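周三晚场讲稿,《厨房里的那只袋子》
(自用备注,方括号里是提醒自己的话)

## 开场

[先别急着翻页,等后排坐下来。]

大家晚上好!今天讲旧布。对,就是毛巾、抹布、洗到发硬的浴巾、边上起毛的茶巾。我知道报名表上写的是“家庭纺织品整理”,听着像要考试,其实今晚就聊一件事:把厨房和浴室里的旧布清出来,装进袋子,让它们去该去的地方。

我特别喜欢这个题目。衣柜整理讲的人太多了,抹布几乎没人讲,可是抹布每天都在手里!你洗碗用它,擦灶台用它,孩子打翻牛奶的时候第一个抓的还是它。

[问现场:家里水槽下面那个柜子,上次全部掏空是什么时候?等十秒。一般会有人笑。]

## 第一部分:先掏空

我自己的做法是从一个柜子开始,只做一个。水槽下面那个最好,最乱,做完最痛快。把里面的东西全拿出来放在地上,瓷砖地面最方便,脏了一抹就干净。木地板的话铺张旧报纸。

布类单独放一堆。瓶瓶罐罐今晚不讲,推到一边去。

然后一块一块地摸。要用手摸,光看不行。毛巾还软不软,中间有没有磨薄,对着窗户举起来透不透光。透光的地方已经吸不了多少水了,擦桌子会越擦越花。我在 Rullirwood 那场演示过这一步,有位听众当场从包里掏出一块手巾来举,举完自己先笑了,全场跟着举。真希望今晚也这样!

[如果时间够,把那块蓝格子茶巾传下去让大家摸。不够就跳过。]

## 第二部分:分三堆

一堆留,一堆改,一堆走。

留的那堆要狠一点。洗碗的、擦台面的、擦手的,各留够一周换洗的量。多出来的新毛巾可以收进柜子高处,别塞回水槽底下,那里潮气重,放几个月就有味道。

改的那堆最好玩。大浴巾对折再对折,沿折线剪开,四边锁一圈,就是很厚实的擦地布。不会锁边也没关系,用花边剪刀剪一道锯齿边,照样能撑很久。茶巾可以缝成小口袋装洋葱。我去年七月改了整整一抽屉,到现在还在用。

走的那堆,先问一句:干净吗?干净而且完整的,动物收容站常常愿意收,垫窝用,打电话问清楚他们要什么尺寸。沾过油漆、机油或者强力清洁剂的,单独处理,千万别混进去。破得只剩纤维的,看你们当地有没有旧布回收点。Dristville 的朋友可以看看社区中心门口的旧布箱,清空的日子写在箱子侧面。

[这里肯定有人问:内衣呢?袜子呢?答:回收点的规定各不相同,看箱子上的说明。]

## 第三部分:袋子

好,来讲今晚的主角。

袋子怎么放,直接决定你能不能一口气做完。我见过太多人一只手拎着袋口,一只手往里塞,塞两块就累了,袋子一松,全滑到地上。然后坐下来喝茶,然后就没有然后了。

所以:袋子要自己站住,口要敞开。

做法很简单。新袋子抖开,灌一下风,把袋口往外翻一圈。翻出来的这一圈会给袋口一点骨架,两只手就都空出来了。薄袋子尤其要翻,翻得宽一些。放在柜子正前方,你从柜里拿出来,顺手就能放下去,身体都不用转。

再垫高一点会更舒服!纸箱、矮凳都行,腰会感谢你。个子高的人请一定试试。

[翻页,出照片。停一下,让大家看看袋口。]

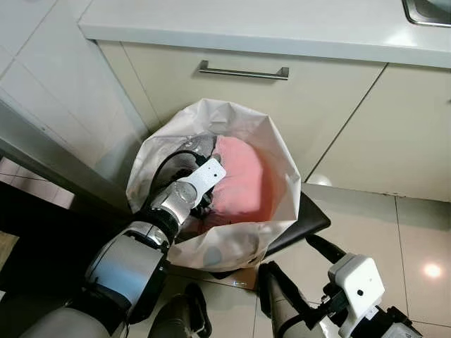

**文/图:Margaritis 居家整理小讲堂**
*讲者备注版,请勿打印给听众*

看袋口!白色垃圾袋,口子朝外翻着,敞得很开,后面就是奶油色的下柜。皱是皱了点,皱完全不影响使用,我们又不是在包礼物。里面放着粉色的一团布,毛茸茸的,袋壁都映出淡淡的橘粉色。我第一次看到的时候心想,这颜色真好看,放在垃圾袋里居然有点像甜点!

[笑完往下走,别在这页停太久。]

借着这一页说两个细节。

第一,白袋子好用。薄一点的白袋子能透出里面的颜色,扎口以后隔着袋子也能认个大概,少拆好几次。黑袋子一扎口,两天后你就忘了里面是什么,结果又拆开翻一遍。要是家里只有黑袋子,贴一截美纹纸,写上“改”或者“走”。

第二,布是会撑袋子的。蓬松的毛巾随手一放,就占掉半边地方。放之前卷一下,或者对折压平,同一只袋子能多装好多。要送收容站的请务必叠好,收的人会很开心。

[演示:同一块毛巾,团着放一次,卷着放一次。道具在讲台左边的篮子里,记得提前检查!]

别装太满。装到还能轻松提起来、袋口能打一个松结就停。湿布绝对不要进袋,晾干再说,闷一晚上味道就来了,连累一整袋。

## 第四部分:回家就做

今晚回去先做一个柜子就好。我给的时间是 90 分钟,掏空、摸、分堆、装袋、把柜底擦一遍,全算上。第一次做可能会超,超了就把“改”的那堆连袋子放到缝纫机旁边,其他先收尾。

柜底擦完,门开着晾一会儿再放东西回去。留下的布竖着放,像书一样排在浅盒子里,拿一块不会带倒一片。这个小改变我真的逢人就说!

讲义后面附了一张 Flolis 折叠卡,正面是浴巾的剪法,背面是茶巾口袋。每桌的信封里有,拿不到的举手。今晚印了 100 张,多出来的可以带给邻居。

## 提问环节备忘

- 问发硬的毛巾还能不能救:先少放洗涤剂,多漂一遍,甩干以后用力抖。救得回来的归“留”。
- 问发霉的:霉点密的直接丢,别舍不得。
- 问多久清一次:我自己换季的时候清,厨房勤一点。
- 问袋子能不能重复用:装过干净布的当然可以,抖干净,折成小三角收着。
- 问家里人不肯扔怎么办:给他一个专属的抽屉,装满为止,抽屉以外的由你分。

[最后放分堆那张表,灯打开,话筒关掉再收道具。篮子里的毛巾数一下,上次落了一块在会场。]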